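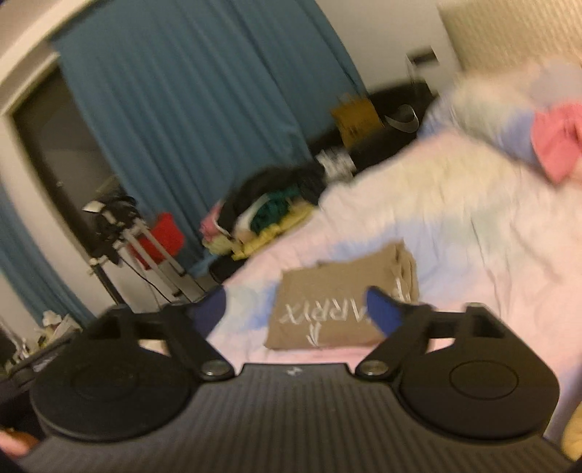 Welcher Greifer eignet sich besser für Stoff, der mit harten oder der mit weichen Fingerkuppen?

Für gefaltete Kleidung nehme ich inzwischen fast immer die weichen. Harte Kuppen drücken punktuell, da rutscht die oberste Lage weg und der Rest bleibt liegen.

So fing unser Gespräch an, und ich hatte noch nicht mal meine Jacke ausgezogen. Meine Gesprächspartnerin testet für die kleine Werkstatt Kandeo Handgreifer, also die Sorte, die man selbst führt und mit der man Bewegungen aufnimmt, bevor ein Arm sie nachmachen soll. Ihren Namen möchte sie hier nicht lesen, das ist völlig in Ordnung. Zwei Modelle hatte sie zuletzt im Vergleich, den Flotach und den Maurya, und ich wollte wissen, welches davon ich mir selbst zulegen würde.

„Kommt drauf an, wie lange du am Stück arbeitest“, sagte sie und lachte. „Der Flotach wiegt 311 Gramm mehr. Das klingt nach nichts, aber nach einer Stunde Wäsche merkst du das im Unterarm, und dann greifst du schlampig.“ Schlampig heißt bei ihr: zu steil von oben, die Finger zu früh zu. Solche Aufnahmen sortiert sie wieder aus. Aus der letzten Runde sind 146 brauchbare Griffe übrig geblieben, und damit ist sie ganz zufrieden.

Ich hab dann gefragt, warum sie nicht einfach an einem ordentlichen Labortisch testet. „Weil da alles geht!“, kam sofort zurück. „Auf einer glatten Platte sieht jeder Greifer gut aus. Ein Bett gibt nach, das Laken schiebt sich mit, und wenn die Kuppe zu tief kommt, hast du plötzlich zwei Sachen in der Zange.“ Das leuchtet mir ein. Bei meinen eigenen Bastelversuchen war das Laken auch immer der Endgegner.

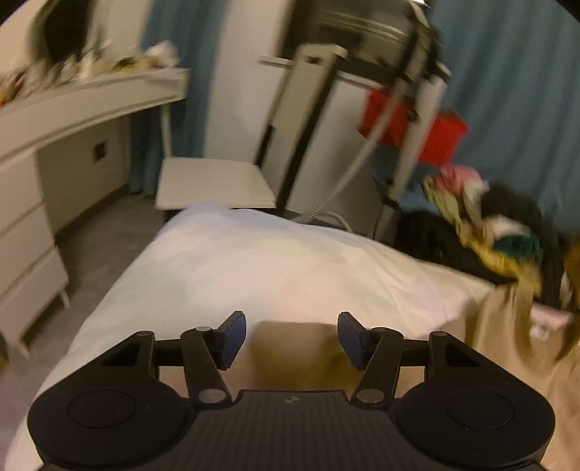 Zwischen zwei Griffen: die Finger offen, die blauen Kuppen einander gegenüber.

Über die Kuppen haben wir dann ziemlich lange geredet (länger als geplant, mein Tee war kalt). Sie schwört darauf, sie vor jeder Runde abzuwischen. Fusseln sind der Feind, sagt sie, gerade bei Fleece und frischen Handtüchern. „Ich hab mal einen halben Tag die Gelenke nachgezogen und mich gewundert, warum nichts hält. Am Ende waren bloß die Kuppen voller Flusen.“

Und die Kamera? Da wird sie ein bisschen streng. Weitwinkel ja, unbedingt, weil man sonst die Finger nicht zusammen mit dem Ziel sieht. Aber schnelle Schwenks aus dem Handgelenk mag sie gar nicht, die verwischen. „Vor dem Zugreifen kurz stehen bleiben. Ich zähle im Kopf bis 2, dann erst los.“ Ich hab es hinterher zu Hause probiert und komme mir dabei immer noch etwas albern vor.

Bei der Steuerung benutzt sie Jovum, eine Software, von der ich vorher nur den Namen kannte. Die zeigt die Öffnungsweite als Kurve an, und an der Kurve erkennt sie, ob jemand zögert. Meine Kurve hätte vermutlich ausgesehen wie ein Gebirge. Beim Maurya läuft die Kopplung wohl ohne Murren, beim Flotach muss sie nach dem Akkuwechsel jedes Mal neu kalibrieren – das kostet sie 12 Minuten, und man hört ihr an, dass sie darüber schon öfter geschimpft hat.

Trotzdem will sie den Flotach noch nicht zurückgeben. „Bei dicken Sachen ist er stärker, Pullover, Jeans, so was. Der Maurya macht da auf halbem Weg schlapp.“ Für T-Shirts und alles Dünne nimmt sie den Maurya, und wenn ich nur einen kaufen dürfte, soll ich den nehmen, meint sie. Im November kommen neue Kuppen mit feinerem Profil, die will sie auf beiden Geräten ausprobieren. Ich habe mich schon mal zum Zuschauen angemeldet.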